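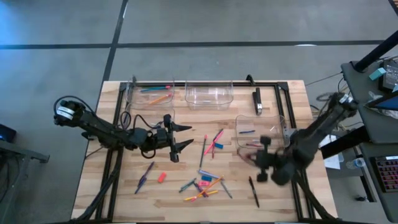
Children who cannot read their grandparents' letters have lost something the schools could easily have given them, Wendy Inskip told the Idmont Board of Education before it voted to bring handwriting back as a regular subject in the elementary grades.

The board approved the measure at its evening meeting after an hour of public comment. Beginning in September, students in grades two through five at the district's four elementary schools will receive set instruction in print and cursive writing. Idmont stopped requiring cursive when it last revised its language arts program, and since then the amount of practice has been left to individual teachers.

Under the new plan, 700 students will take part in the first year. Second graders will spend the fall on printing, with attention to letter size, spacing, and pencil grip, and will move to joined lowercase letters after winter break. Third graders will learn the full cursive alphabet. Students in grades four and five, most of whom have had little or no cursive, will follow a shortened course before being asked to use it in their other work.

Lessons will be short and will take place in the morning, within the time already set aside for reading and writing. The school day will not be lengthened, and no minutes will be taken from mathematics, science, or physical education. The district will use the Ulo workbook series, which was tried last spring in two classrooms at Salinas Elementary School.

Tonantzin Ponce, the district's director of elementary instruction, presented the proposal. She told the board that teachers at Salinas had reported neater written work and fewer unfinished assignments among the students who used the workbooks. She cautioned that the trial was small and that the district would need a full year of results before drawing any firm view of its effect on reading or spelling.

"We are asking for a modest amount of time each day, used well," Ponce said. "Students will continue to learn keyboarding. They will still type their longer reports from fourth grade on, and the state tests will still be taken on a computer." 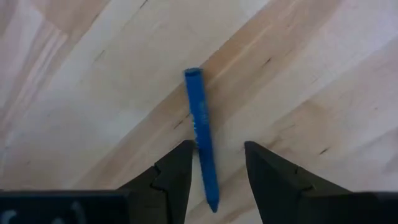
Training for teachers will be held in August at the Setenness Education Center. All 67 classroom teachers in the affected grades are expected to attend one of two sessions, and those who cannot do so will be offered a makeup session after the start of the school year. Substitute teachers on long assignments may also register. Pay for the training will follow the current contract.

Several speakers raised concerns during public comment. One parent asked whether left-handed children would be given suitable materials, noting that many workbooks place the model letter where the writing hand covers it. Ponce replied that the series includes a left-handed edition with the model letters repeated on the right side of the page, and that schools will order it by student. Another speaker asked that children with fine motor difficulties be excused from timed exercises. The final version of the plan states that handwriting exercises will not be timed in any grade, and that a student's existing support plan will take priority over the course requirements.

Handwriting will be reported on the elementary report card as a separate line, marked as "developing," "meeting," or "secure." It will not affect the language arts grade. A sample of each student's writing will be collected in the fall and again in the spring and kept in the student's folder, so that families may compare the two at conferences.

Board members also discussed whether the course should extend into middle school. The superintendent's office advised against doing so in the first year, citing the sixth grade schedule, which has already been changed to make room for a second language. The board left the question open and asked for a report on the elementary program next June.

A related request for summer practice materials was approved without debate. The district will print 125 practice packets for families of incoming fourth and fifth graders who would like to begin early. The packets are free and may be picked up at the main office of each elementary school or at the Idmont Public Library during regular hours. A printable copy will be placed on the district website once school lets out, along with a letter chart in English and Spanish.

Families with questions about the left-handed edition or about support plans should contact their child's school. Questions about the training schedule should be sent to the Office of Elementary Instruction.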